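4.2 How statements of condemnation travel

The most exciting pattern in our material concerns speed. When the political office of a party or an armed movement issues a statement condemning an event abroad, we expected the text to reach outside readers slowly, passing from the office to a national agency and from there to foreign-language sites. The Fevenine archive tells a livelier story. Of the 412 statements we collected, a large share appeared in at least one other language before any national agency had carried them at all, usually on small sites with a single editor and a very fast translator!

We were delighted by how much these small sites keep. A national agency will trim a statement to its first claim and one quotation. The small sites tend to publish the whole thing, including the closing greetings, the religious formulas and the long lists of places. For a researcher this is a gift. It means that a statement naming three separate events in three countries can be followed item by item, and we can see which item survives each retelling and which one drops out along the way.

Wasilewska and Szulc coded each statement for its targets, its named places and the verbs used of the attackers. Their first pass used 40 verb classes, which proved far too many to apply with any steadiness, and after a month of good-natured argument they settled on 10. The gain in agreement was large, and the smaller set also made the coding a good deal more fun. Words such as "criminal" and "brutal" were kept apart even though they often appear side by side, and we are glad they were. "Criminal" nearly always survives translation. "Brutal" is replaced, doubled or dropped, and the choice seems to follow the habits of the translator more closely than the politics of the site (see Section 5.1 for the Arard subset, where one translator's hand can be followed across two outlets).

A second finding has to do with bundling. Offices often condemn several events in one statement, and the order matters a great deal. The event placed first is repeated in nearly every later version. The event placed last is repeated mainly by outlets in the country where it happened, and there it is often moved up to the headline. Nowicki has called this "pulling the thread," and the name has stuck with the rest of us. It gives a wonderfully clear view of what each readership is assumed to care about, and it can be measured with nothing fancier than a table of paragraph positions.

Bundling also helps explain the odd cases. In the Hornport sample, 20 statements had a last item that no later version repeated anywhere. We read each of these closely. Most dealt with diplomatic meetings, and we suspect that a meeting condemned in passing gives an editor very little to build a story on. Zalewska (the weekly, whose back issues Witkowska read in full) was the one outlet that kept such items with any regularity, generally in a short column on the inside pages.

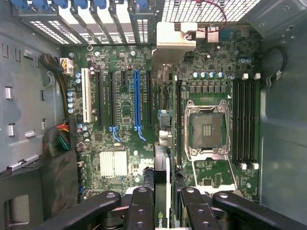

Figure 3. Interior of a desktop computer tower, with motherboard and expansion slots.

Reading time for this section: 4 min

4.3 Limits of the archive

The archive is strongest for text sites and weakest for broadcast. Radio readings of a statement were logged only when a transcript had been posted, so our picture of the first hours after release leans toward written outlets. Ren's work on recorded bulletins should fill part of this gap, and the early matches are very promising — several readings follow the written text down to the pauses between paragraphs.

Time stamps are the other weak point. Some sites overwrite the time of publication whenever a page is edited, and a statement released in December may carry a stamp from the following spring. Where two copies disagreed we took the earlier one and marked the entry. Marked entries were left out of every measure of speed in Section 4.2 but kept for the wording counts, where the hour of release makes no difference.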